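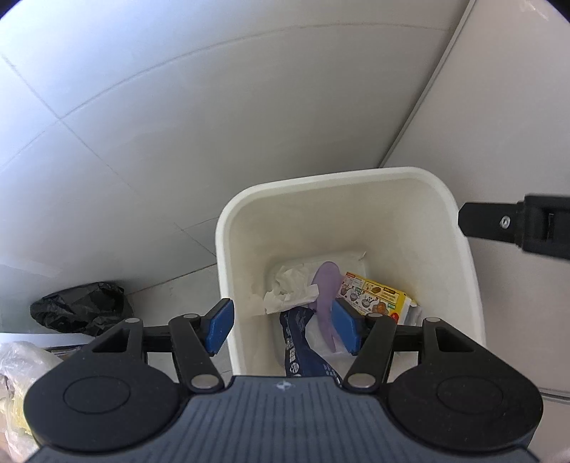 Fig. 1. Wastebasket, white plastic, in use. Note the yellow printed box and the strap.

Household Operations, Week 6: Waste, Liners, and the Bathroom Bin
Handout to accompany the Friday session. Notes by Beril Ersoy, with corrections by Erhan Akgül, who asked for more of them than I took.

Where we left off

Last week covered kitchen waste, which has the advantage that people think about it. They sort it, they argue over it, they own a special caddy for it. The small bin in a tiled room gets none of this attention. It sits low against a wall and receives whatever is in your hand when you walk past. For our purposes that makes it the better teacher.

Reading a bin before you empty it

Take Fig. 1. There is a crumpled tissue at the back, a cardboard box with pictures of food on it, a white wrapper, some plastic film, a navy fabric strap with white lettering, and a purple plastic object on which the class could not agree. (Votes were cast for spatula. I am recording this without comment.)

Three different waste streams are in there, and one item that may not be waste at all. A strap is the classic stray. Straps, hair ties, single socks and charging cables fall into bins by gravity and leave them by truck. Before you tie anything off, look for the item somebody will be asking about on the weekend.

The working order we use in this course:

1. Look. Ten seconds, from above, with the light on.
2. Lift out strays and set them on the counter where the owner can be embarrassed by them.
3. Pull the clean cardboard and flatten it. A small box takes up the room of a dozen tissues, and it was recyclable until the tissues got to it.
4. Push the rest down gently. Anyone who pushes hard has never met a razor.
5. Gather the liner by its edge, twist, tie, lift.
6. Check the base of the bin. Do this even when you would prefer not to.

On stained plastic

The inner walls of the bin in Fig. 1 show a faint yellowing. White plastic does this with age whether or not you are a good person. Dish soap and a soft brush will take off whatever is sitting on the surface; a paste of baking soda will sometimes lighten the rest. If it doesn't, you own a cream-colored bin. Do not mix cleaning products in it to find out what happens. Müzeyyen Yalçınkaya has a longer talk on this and gives it in December, with the windows open.

Liners: sizes and small deceptions

Liners are sold by volume and bins are sold by looks, and the two industries do not seem to speak. What you want is a bag whose circumference slightly exceeds that of the rim, with enough height to fold over by a hand's width. Measure around the rim with string. For the bin I keep at home this came to 930 millimeters, and the liners I had been buying for years were a full size too small, a fact I have shared with 14 students so far and now with you.

A quick comparison from the samples passed around in class:

Fanham, small roll: thin, tears at the tie. Fine for tissues.
Allby, medium: good stretch, no handles. The roll perforations are a matter of luck.
Tawfik, medium with drawstring: sturdy, and priced accordingly.
Lelance, scented: no.
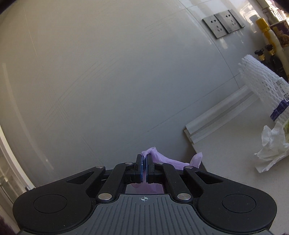
Fig. 2. Thin lilac bag, gathered at the top. Countertop and household items at right.

Thickness is where most people go wrong, in both directions. A thin translucent bag of the sort in Fig. 2 is perfectly adequate for a small bin with dry contents. It crumples down to almost nothing, and you can see what is inside, which helps with step one above. It will not forgive a bottle cap with a sharp edge. A heavy bag in a small bin, meanwhile, is a winter coat on a hamster: it bunches, traps air, and leaves you with a cuff of plastic so deep that things fall between bag and wall and live there.

Trapped air has a simple cure. Open the bag fully before it goes anywhere near the bin (a sharp downward flick does it), seat the bottom corners first, then fold the rim over and run a finger around the outside. If the bag still balloons, lift one side and let it sigh.

Color means nothing, unless your building says otherwise. Some do – read the notice by the chute. Songül Dağdelen's building has a notice so long that it has its own second page.

How often?

The textbook answer is "when two-thirds full." I would add: before guests, before travel, and before it becomes a topic. Yiğit Kurtuluş keeps the next liner folded under the current one, and I have found no fault with the method, although I looked.

For next time

Empty one small bin at home using the six steps. Write down any strays. About 300 words, no photographs of the contents, please. Hand it in at room 1601 or slide it under the door if I'm at lunch.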